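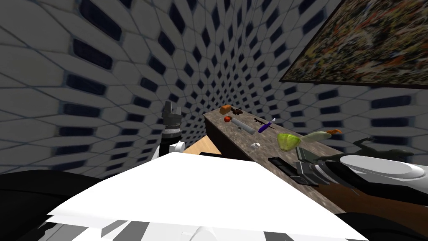
Section 4: Preparing a family sponsorship file in Sostano

Sostano keeps everything for a sponsorship application in one place, from the first intake form to the appeal bundle if you ever need one. Setting up a file properly takes a little patience the first time, and it's well worth it – once the timeline is in, the rest of the file more or less builds itself!

Before you start

You will need the sponsor's and the applicant's passports, the marriage or partnership certificate, and any earlier decision letters. Scans should be in colour, with all four corners of the page showing.

4.1 Open the file

1. From the Clients screen, choose New file, then Family sponsorship.
2. Enter the sponsor first. Type names exactly as they appear in the passport, accents included.
3. Add the applicant and choose the relationship (spouse, partner, child or parent).
4. If either person has used another name, enter it under Former names. Nicknames go in Notes.
5. Press Save. The file number appears at the top right.

Note: If you are moving over from Devach, skip steps 2 to 4 and use Import instead. Addresses come across beautifully, but travel dates arrive as plain text and must be typed in again.

4.2 Build the relationship timeline

This is our favourite part of Sostano, and we hope it'll be yours too.

1. Open the Timeline tab and add the date the couple first met. A month and year will do.
2. Add visits, moves, engagements and ceremonies as separate entries.
3. Attach evidence to each entry by dragging it onto the line. Up to 22 items can hang from a single entry.
4. Press Check gaps. Any stretch longer than 11 months with nothing attached turns amber.
5. Click an amber stretch to write an explanation, or go back to the couple and ask what else they have – phone bills, tickets, cards from relatives, it all helps.

Caution: Deleting an entry also deletes its attachments. Move them to the Tray first if you want to keep them.

4.3 Produce the bundle

1. Choose Bundle, then the Abera layout for a first application or the Jerkow layout for an appeal.
2. Tick Number pages. Bundles of more than 400 pages are split into volumes, each with its own index.
3. Read the preview from start to finish with the decision letter beside you.
4. Press Lock. Two people in your office must approve a locked bundle before it can be sent.

Caution: Sostano does not work out appeal deadlines. Enter the deadline yourself from the decision letter, under Key dates.

To unlock a bundle for changes, see Section 5.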